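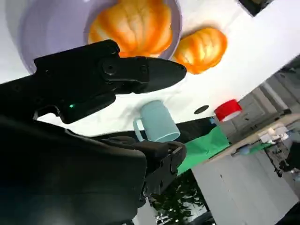 Fliederfarbene Schale, hellblauer Becher, weißer Tisch

Die Sache mit dem Sauerteig

Also, mit dem Sauerteig hatte ich eigentlich nie etwas zu tun. Den hat meine Tante Sobia angeschleppt, in einem Einmachglas, eingewickelt in zwei Geschirrtücher, als käme er direkt aus der Klinik. Er hieß Mirani. Warum, wollte sie mir nicht verraten, und ich habe auch nicht lange gebohrt, ich hatte damals andere Sorgen (neue Wohnung, kein Herd, ein Vermieter, der nur zurückrief, wenn ich unter der Dusche stand).

»Alle 14 Stunden füttern«, sagte sie. »Und nicht ans Fenster stellen, da wird sie nervös.«

»Sie?«

»Ja, was denn sonst.«

Dann fuhr sie für zwei Monate nach Lahore, und ich saß da mit einer nervösen Masse und einer Packung Roggenmehl.

Die ersten Tage lief es prima! Ich stellte mir den Wecker, rührte um drei Uhr nachts brav im Glas und ging wieder schlafen. In der Bäckerei unten bei uns im Haus, Fornetti heißt die, habe ich sogar angegeben damit. Rhea an der Kasse hat gelacht und gefragt, ob ich jetzt zur Konkurrenz gehe. Ich habe gesagt, man wird sehen. Ich hatte zu dem Zeitpunkt noch kein einziges Brot gebacken, aber man darf ja wohl mal träumen.

Dann kam der September und mit ihm das Wochenende in Restdale, bei meinem alten Schulfreund Mohsin. Drei Stunden Zugfahrt, und Mirani konnte natürlich nicht allein bleiben. Ich packte sie in den Rucksack, zwischen Pullover und Zahnbürste, und machte den Deckel richtig fest zu. Richtig fest. Wer sich auskennt, schlägt jetzt die Hände vors Gesicht.

Kurz hinter dem zweiten Halt hörte ich es knacken. Erst dachte ich, es käme von dem älteren Herrn gegenüber, der aß Zwieback. Dann wurde es am Rücken warm. Ich zog den Rucksack nach vorn und machte ihn einen Spaltbreit auf, und da kam sie mir entgegen, grau und blasig und bestens gelaunt — sie hatte den Pullover schon ganz und war gerade beim Ladekabel.

»Ist das lebendig?«, fragte der Herr mit dem Zwieback.

»Leider ja«, sagte ich.

Er stellte sich dann vor, Kyung-tae Yoo, pensionierter Chemielehrer, und ich schwöre, der Mann war begeistert. Er hat seine Brotdose leer gegessen, nur damit ich etwas zum Umfüllen hatte, und mit dem Deckel den Rest von meinem Ärmel geschabt. Zwischendurch hielt er mir einen Vortrag über Milchsäurebakterien, dem der halbe Wagen zuhörte. Eine Frau mit Kinderwagen reichte Feuchttücher durch. Der Schaffner kam, guckte, und ging wieder.

In Restdale stand Mohsin am Bahnsteig und roch mich, bevor er mich sah.

»Hast du getrunken?«

»Ich habe gebacken«, sagte ich, was ja nun nicht mal stimmte.

Wir haben es dann noch am selben Abend versucht. Mohsin hatte so eine Küchenwaage von Clorkix, die nach jedem Wiegen piepst und sich ausschaltet, und seine Nachbarin Kulsoom kam rüber, weil sie das Piepsen durch die Wand gehört hatte und wissen wollte, ob bei uns der Rauchmelder kaputt ist. War er nicht, noch nicht. Sie blieb, band sich die Haare hoch und übernahm ohne ein weiteres Wort das Kneten, und ich war ihr so dankbar, dass ich ihr fast von der Sache im Zug erzählt hätte. 200 Gramm Mirani kamen in den Teig, der Rest zurück in die Brotdose von Herrn Yoo.

Kurz vor Mitternacht holten wir es aus dem Ofen. Es war flach, an einer Seite schwarz, und in der Mitte hatte es ein Loch, in das man einen Daumen stecken konnte. Kulsoom steckte einen Daumen hinein. Wir haben es komplett aufgegessen, im Stehen, mit viel zu viel Butter, und Mohsin behauptete mit vollem Mund, er hätte nie etwas Besseres gegessen, und ich glaube, er meinte es so.

Als Tante Sobia wiederkam, brachte ich ihr Mirani zurück. Sie hielt die Brotdose gegen das Licht, roch daran und sah mich lange an.

»Sie ist gewachsen«, sagte sie. »Was habt ihr gemacht?«

»Einen Ausflug«, sagte ich.

Sie füllte mir die Hälfte in ein neues Glas. Das steht jetzt bei mir neben dem Brotkasten, der Deckel liegt nur lose drauf, und einen Namen hat sie auch schon. Die Dose muss ich Herrn Yoo noch zurückschicken, seine Adresse klebt am Kühlschrank.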